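Tokelberg Over-by-Over

A ball-by-ball record of amateur T20 cricket from the Tokelberg evening league, typed up from paper scorebooks and cleaned so that you can load it and start asking questions right away.

What you get

The set covers 495 matches. Every legal delivery has its own row, and so does every wide and no-ball, which means an over can run to seven or eight rows or (on one sorry evening at Workcombe) a good many more. Each match also has a short header record with the ground, the toss, the batting order as handed in, and the result.

I love this league and I've wanted its numbers in one place for years. Professional cricket has wonderful data. Club cricket mostly has pencil marks in a cupboard, and there is so much in those marks! Who bowls the last over when the best bowler is already bowled out? How much does a team slow down after losing its opener in the first over? You can get at both of those now with a few lines of code.

Files

matches.csv: one row per match
deliveries.csv: one row per ball
players.csv: player codes, batting hand, bowling style where we know it
grounds.csv: ground codes and boundary notes
corrections.txt: every change made to the scorebook after typing

Columns in deliveries.csv

match_id: matches the header record
innings: 1 or 2
over: starts at 1, the way a scorer would say it
ball: counts every row in the over, wides and no-balls included
striker, non_striker, bowler: player codes
runs_bat: runs off the bat
runs_extra: everything else
extra_type: wide, noball, bye, legbye, or blank
wicket: how the batter got out, or blank
player_out: player code, or blank
unsure: 1 if the scorebook was hard to read at that ball

Please do look at the unsure column before you build anything on strike rates. Dot balls and singles are easy to mix up when a scorer was writing fast, and a smudged row can shift a run from one batter to another without changing the total.

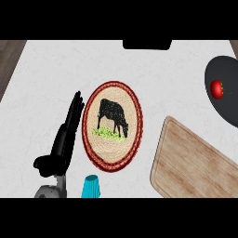
How the typing was done

Each innings was typed twice, by different people, and the two versions were compared. Where they agreed, the row went in. Where they didn't, Nigel Bramwell went back to the book and made the call, and his decision is in corrections.txt with the match and over. After that a small script called Ciron checks that the batting, bowling and team totals all add up. An innings that fails stays in the set with totals_ok set to 0 in the header record, one flag for each innings (totals_ok_1 and totals_ok_2).

Team names

Clubs appear under their short names. Um is a real club and not a missing value! Some spreadsheet programs and one or two data tools try to be clever with short strings, so read the team columns as text.

Workcombe played as two sides for a while. They're stored as Workcombe A and Workcombe B all the way through, even in the seasons when the books just say "Workcombe" and we had to work out the side from the players.

Quick start

Load matches.csv and deliveries.csv, join on match_id, and group by innings and over to get a run rate by over. That's the first thing I'd try. The jump after the fielding restrictions come off is much smaller than you see in the pro game, and the sixteenth over is a blast.

If you want batter averages, drop anyone who has faced fewer than 200 balls. With a cutoff of 500 you're down to the regulars, and the rankings settle nicely.

Things to watch for

There's no ball speed, no pitch map and no fielding position. The scorers didn't write them down.
Rain-shortened matches are included. Check the overs_limit column.
Retired batters are coded "retired" in the wicket column, whether they came back later or not.
Substitute fielders are not named.
The small ground at Um has one very short boundary, so treat sixes there with some caution. The notes are in grounds.csv.

Privacy

Players are given codes, and the list linking codes to names is not part of this release. Junior players who filled in for a senior side share the single code JNR, so please don't work out averages for that one.

Fixes and additions

Found a mistake? Send the match_id, the innings, the over and what you think it should say. Scans of old books are very welcome too, even a single match. I go through messages on Tuesday evenings once nets are over, and changes go into the next version with a line in corrections.txt.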